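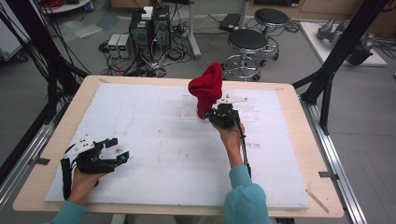
Are the Anura cleaning cloths good enough to replace paper towels in a normal kitchen?

For most jobs they are. I still keep a paper roll for oil and for what the cat leaves on the floor, but the roll now lasts much longer than before.

I bought the Anura cloths from Plulletti, the household shop in Titdale, after my old cloths became thin in the middle. They come in a pack of 20 and the price works out at 67 pence for one cloth. I have used them for two months in the kitchen, the bathroom and on the inside of the car windows. English is my second language, so please excuse me if I use a wrong word for some fabric. I will try to write simply.

First impression

The pack is a cardboard sleeve with the cloths folded inside. When I opened it there was a light chemical smell, which went away after the first wash. I recommend to wash them before using, alone and without anything white. Mine gave colour to the water in the first wash and a little in the second. After this the water was clear and I have put them together with my kitchen towels without trouble.

The cloths are soft on one side and have short loops on the other side. At the beginning I did not notice the difference and used both sides the same way. The side with loops is much better for dried food, for example porridge on the hob. The soft side is for glass and taps.

How they clean

On water they are very good, if you make them damp first. A completely dry new cloth pushes the water in front of it for a moment before it starts to drink. I found this annoying in the first week. With a damp, well squeezed cloth I can dry the whole worktop in one go and there is very little left behind.

On glass they are good but they do not finish the job alone. I clean the window with the damp cloth and afterwards I go over it with a dry one. If I use only one cloth I get stripes when the morning sun comes in. My neighbour's old cotton cloth does the same, so I do not complain too much.

On grease I am less happy. The cloth takes the grease from the cooker hood quite easily, but then it keeps it. I had to soak it in hot water with washing-up liquid overnight, and it was still a bit sticky in one corner. Now I use paper for the first wipe and the cloth for the second.

Washing and drying

The label says no fabric softener. I forgot this once, and the cloths from that wash were really worse at taking water. Two normal washes without softener made them right again. The label also says no tumble dryer on high heat. I do not own a dryer, so I cannot tell how strict one has to be here. On the line they dry in an afternoon when there is wind. Over the bath they need until the next morning.

The edges are sewn with a thin thread. On one cloth the thread has come loose and there is now a long tail. I cut it and so far it did not open further. The others look as on the first day, apart from a yellow stain from turmeric which I think will stay forever.

Compared with the Pan cloths

Before, I used the cloths from Pan for several years. They are thicker and feel more expensive in the hand, and they are. For polishing a table I prefer the Pan cloth still. It is heavier when it is wet, though, and my wrist does not like to squeeze it. It also stays damp for so long that it starts to smell, especially in winter. The Anura is thinner and less elegant, but easier to rinse under the tap and quicker to dry. For every day in the kitchen I take the Anura.

What I would change

I would like a small loop for hanging. Now I put them over the oven handle and they slide down when somebody opens the door. I would also like more colours in one pack, so that the bathroom cloths cannot be mixed up with the kitchen ones. I have solved it with a few stitches of black thread in the corner of the bathroom cloths. It is not beautiful but it works.

Would I buy again

I think so, at the same price. If you cook with much oil, or you want a cloth mainly for furniture, then look at the thicker ones first. Plulletti told me at the till that a smaller pack is coming in September. For a person living alone I would wait for that one.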